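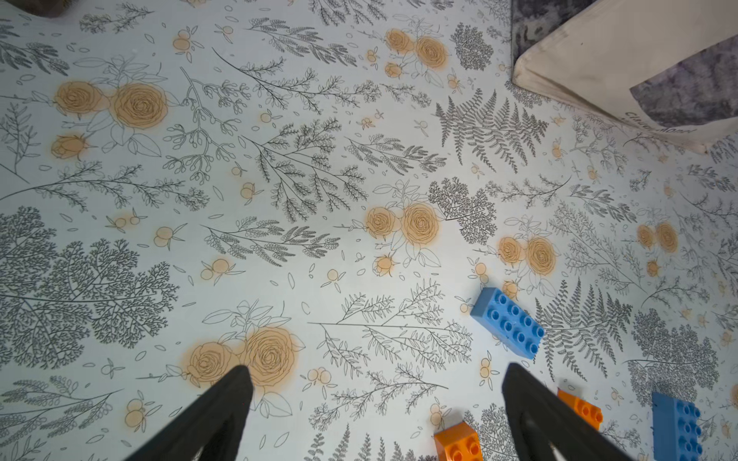

Who may enroll in the manipulation class at Nollareo?

Any student who has finished the introductory programming course may enroll, and no earlier work with robots is required. Applications for the coming session close on 10th September, and the class meets until December.

The course is taught by Domenica Lehner, who came to Nollareo from industrial maintenance and has directed the robotics program since its second session. Enrollment is limited to 20 students. They work in small teams, and each team is responsible for one assignment from start to finish: picking up toy bricks from a patterned mat and placing them in a fabric bin.

"Applicants sometimes ask whether the task is too simple for a full course," Lehner said. "I invite them to write down every step their own hand takes when it picks up a brick. Most of them stop writing after a page and sign the form."

The choice of mat was discussed at some length when the course was planned. A plain gray surface had been proposed. Lehner preferred a printed one, with peach roses and fine gray ferns and sprigs, on the grounds that few floors in a home are blank.

"The orange bricks are the harder ones for our students' programs," she said. "The roses are not the same color, but they are close enough to cause trouble. A blue brick on that mat is usually found early. We do not correct this for the students. They read their own results and come to us with a proposal."

Paavo Juntunen, a student in the present session, described his team's first weeks as slow. The team had written its brick finder under the name Mugo and tested it on stored pictures before using it with the arm.

"Mugo worked well until two bricks were close together," Juntunen said. "Then it would choose a point between them, and the fingers closed on nothing. We spent three meetings on that. Lempi found the fault in the end, in a line I had written and had defended."

Lempi Salminen, his teammate, is responsible for the approach angle of the gripper. A brick lying at a slant must be taken across its short side, she explained, and the fingers have to turn before they come down.

"When the fingers are near the mat, they can hide part of what you want to see," Salminen said. "I had planned to look once and then move. Now we look from higher up, store the position, and check again on the way down."

Every attempt is entered in the team's log, including those that fail. Juntunen and Salminen had recorded 261 attempts at the time of this interview. The log is graded along with the final demonstration, in which each team has 60 minutes at the mat and may restart its program once.

Lehner was asked whether the grading rewards speed.

"It does not," she said. "A team may place up to 36 bricks in the demonstration, and a careful team that places far fewer can receive full marks. I read the log first – the demonstration comes second."

Students who complete the class may continue to Stustness, the advanced project course, where teams set their own task. Salminen intends to apply and would like to work with soft objects such as socks and gloves. Juntunen has not decided. He said that he would first like to see Mugo pick up an orange brick from the middle of a rose.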